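Clarkley Table Clips: read me first

Last updated September 23, 2025

Hello, and thanks for downloading the set. Clarkley is a small collection of short video clips showing everyday things being handled on a tabletop: power strips, cords, plugs, adaptors and the other odds and ends that live in the bottom drawer of most homes and offices. We started putting it together in May, after a long afternoon of looking for clips of somebody simply moving a power board from one side of a desk to the other, and finding hardly any.

What's in the folder

There are 106 clips, sorted into 6 groups by the kind of thing on the table. The power strip group is the largest by a fair way, with 33 clips, and it's the one we're fondest of. Strips are awkward things to handle. They're long, they like to swing about when you lift them by one end, and the cord always has its own ideas about where it would like to go.

Each clip comes with a short text note of the same name, giving the object, its main colour and where it was meant to end up. We wrote the notes by hand, so you'll find the odd bit of uneven wording (a "board" in one place and a "strip" in another, depending on who was typing that day). Please treat the two words as meaning the same thing. 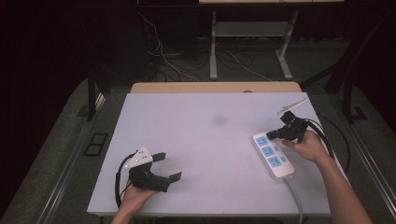

Cords deserve a paragraph of their own. We left them attached and let them hang however they fell, so in plenty of clips the cord runs off the table and out of view. If your work depends on following a cord from end to end, check the notes first, as we've marked those clips "cord partly seen".

Colours and labels

Socket colours are written in plain words, such as "light blue" or "grey". We did try a proper colour chart for a while, but the lighting made it more trouble than it was worth, and the plain words have served us well. Small squares beside the sockets are labelled "button or light" wherever we couldn't be sure which they were.

Known gaps

The Restau group is thin, and 2 of its clips are missing notes. The Uchida group uses an older style of label, which we hope to tidy up in the next release.

If you spot a mistake, do write in and tell us the clip name and what you noticed. We read everything, even if it takes us a little while to answer.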